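# About the Fletcombe Manipulation Club

The club is a student group at Fletcombe Technical High School that builds, wires and programs small robot arms for tabletop tasks. It meets in Room 36, next to the metal shop.

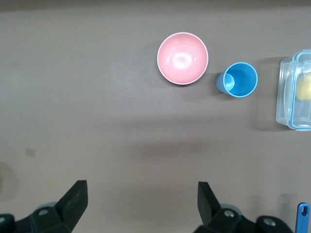
Membership is open to students in grades 9 through 12. No programming experience is required. New members spend their first 11 sessions on the bench course, which covers joint limits, power supplies, cable routing, gripper assembly and basic Python. After that they join one of the working groups.

## Working groups

**Hardware.** Maintains the arms and grippers. The group keeps a log of every part replaced, with the servo ID and the number of hours on it. Finger pads are cut in house. Members who want to use the band saw need a signed shop card.

**Control.** Writes the motion code and looks after calibration. All arms are calibrated at the start of a session and again after any collision. Code is kept in a shared repository and is reviewed by one other member before it runs on an arm.

**Data.** Records demonstrations by teleoperation, labels them and checks them for dropped video. The current set holds 1723 accepted episodes. Episodes with a missing wrist view or a wrong task label are rejected and recorded again.

**Documentation.** Writes the task sheets, the bench course handouts and this page.

## Tasks

Our tasks use household objects: bowls, cups, food containers, utensils. Each task sheet states the objects, the start area, the goal and the time limit. A trial counts as a success only if the object is at rest in the goal area and the gripper has released it. Partial credit is not given in club testing, though some competitions allow it.

Object positions are changed between trials. A program that depends on one fixed layout will not pass.

## Competition

The club enters the Olmedo Tabletop Challenge every year. The event has a manual round, in which a student drives the arm, and an autonomous round, in which no one touches the controls after the start signal. Teams have four members and one alternate. Selection takes place in January and is based on attendance, log entries and a timed bench test.

Last season the club placed fifth in the manual round and second in the autonomous round. Two runs were lost to a loose connector on the wrist cable. The connector has been replaced with a locking type on all arms.

## Staff and funding

The club was started by Casimiro Tejada, who teaches physics and electronics and is still the faculty advisor. Former students return as mentors during the competition season.

Vendoneo, a machine shop in Nonitz, gives the club an annual grant of $3000. It pays for servos, power supplies and travel. There is no membership fee. Students need safety glasses and closed shoes; glasses can be borrowed from the cabinet by the door.

## Joining

Forms are available in the main office and in Room 36. A parent or guardian signature is required for shop access. Students who join after January may take the bench course but are not eligible for that season's team.

Questions about equipment loans or visits from other schools should go to Mr. Tejada through the main office.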